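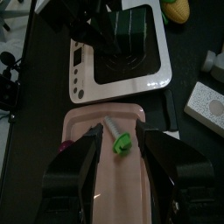 Grikbridge Toy Lending Room
Progress report to the Silside Fund, small grants
Period covered: spring through August

Sending this ahead of the deadline so you have it before your review. Accounts sheet is separate, same email. Sorry for the shorthand, we open again at 3 and the shelves are half done.

Where we are

Grant was for pretend kitchen and building sets, ages three to six. Plan said 40 sets cleaned, sorted, bagged and on the shelf by end of August. We have 43. The extra three came out of the mixed boxes, where there turned out to be more whole sets than we thought when we wrote the application.

Spent $909 against the $900 awarded. The nine dollars is label stock and we are covering it ourselves, not asking for it back.

Kitchen sets

These go out the most. Toy microwave in white and pale pink is the favorite by a long way, mostly on account of the buttons down the side. Big dark window in the front so the kids can see in. It gets everything put in it. Blocks, socks, one time a library book (ours, fine). We now lend it with a pale pink tray, and the two travel together in one bag. Before that the trays lived in their own bin and went home with the wrong set.

Play food is a separate bag. Sorted into fruit, bread, "cooked," and other. Other is the biggest. Would like to drop "cooked" next time, parents do not agree with us on what is cooked.

Small pots and pans all matched with lids except two pans, which go out as they are. Families were told. No complaints.

Still to do on kitchens: the tall stove unit from Tanguy. Tanguy sent it flat packed with the hinge side wrong. Replacement panel promised twice. We have chased. It is in the back with the box taped shut and it's not counted in the 43.

Building sets

More work than we planned for. The chunky screws and bolts are good, threads wide enough for small hands, bright heads so you can spot them on a rug. The lime green hex ones get found first at cleanup. Dark colors get lost, every time. But they are all mixed up. Grarniven sets and older donated sets use nearly the same screw and it will start in the other one's block and then jam. Took us two weeks to work out why so many came back "broken." They weren't broken.

What we did:
- every screw tried in a block before bagging, the ones that jam go to the other pile
- dot of nail polish on the head of the older kind
- picture card in each bag showing what should be in it
- one spare screw per bag

The picture cards have been the best thing in the whole project and they cost next to nothing. Kids do the matching themselves at return time. One family asked to keep theirs for the home toy box and we made them a copy.

Nail polish chips. Need something better. Open to ideas if other Silside projects have solved this.

Cleaning and checking

Warm soapy water for the plain plastic, cloth wipe only for anything with a battery door. Dry on the racks overnight. Battery doors all checked for the little screw, and the ones missing it were pulled and fixed before they went back out. That took most of a month by itself and should of been in the original plan. Next application it will be.

Any set with small parts has the age on the front of the bag now, large print, English and Spanish. Before it was on the bottom and you could not read it once the bag was on the hook.

The room

New shelving is up along the long wall. Low shelves for kitchens so a child can pull one out without an adult lifting it down. Building sets on hooks above. Heavy stuff on the floor.

Try-out table has moved away from the door, closer to the window. Better light, fewer pieces kicked into the hall. We put a toy kitchen piece and a building set out on it together most afternoons and the children mix them right away. Screws get cooked. Blocks get cooked. This was not in the plan either but it changed how we bag things: we now have a few combined bags, one kitchen piece plus a handful of building pieces, and those are gone within the first hour of opening.

Carpet in that corner is worn and catches small parts. Not part of this grant, just noting it.

What went wrong

Bags. First order of mesh bags had a drawstring that pulled out. Supplier took them back but we lost time and ran on grocery bags for a while, which looked bad. The second order has zippers. Holding up.

Return sheet was too long. Parents filled in the first line and skipped the rest. Cut it to two questions: all here? anything broken? Now we get answers.

Late returns are up with school being out. We are not fining. A text the evening before works better than one the day after.

Labels. Printed a full batch with "microwace" on them. Used them anyway on the inside tags, reprinted the outsides.

What families say

Mostly they say it to us at the door so this is from memory. They like that sets come complete. They like not having to store a toy oven for good in a small apartment. Several want more time than two weeks on the big kitchen pieces. We are trying three weeks on those through the fall.

A few asked for doll things. Not in this grant. On the wish list.

Next period

- get Tanguy to send the right panel, or send the stove back for a refund
- finish splitting the last box of Grarniven and older screws
- more combined bags
- swap the nail polish for something that stays on
- re-check every battery door at the turn of the year
- count lost pieces per set, we have only been noting them by hand so far and teh notes are a mess

No change asked for to the end date. If the stove is refunded we would like to put that money toward a second toy microwave and tray, please let us know if that needs a form or if an email is enough.

Receipts are scanned in order except the zipper bags, that one is on its own page at the back.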